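Sorting the spares drawer, part 4

The drawer under the bench had reached 56 loose parts, most of them left over from the Zonura gearbox rebuild in April. I sorted it on Tuesday evening, with everything that had teeth first and everything flat second.

My rule for gears is to check the bore before the teeth. Tooth count is easy to read later, but a gear with the wrong bore is scrap as far as my shafts are concerned. The small steel spurs go in the Nendberg tray with the collar facing up, so the stepped ones can be told from the plain ones without lifting them out. Large rings and plates get stored flat with paper between them. Aluminum marks easily, and I have already put enough scuffs into mine.

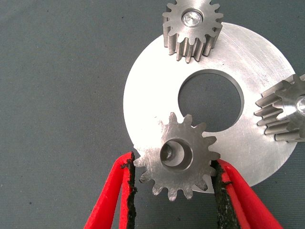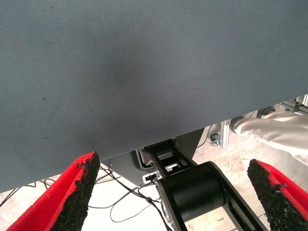

Cloth gets its own shelf. I keep twill for covers and wiping down because it sheds less than the old towels did, and I shake it out before it goes anywhere near a bearing – grit in the weave ends up in the grease.

The drawer itself weighed 371 grams empty, which I only know because the scale was out. Four parts are still unidentified. They are in a cup marked Levchenko, after the label on the box they shared. If they match nothing on the Fumau parts list, they go to the metal bin.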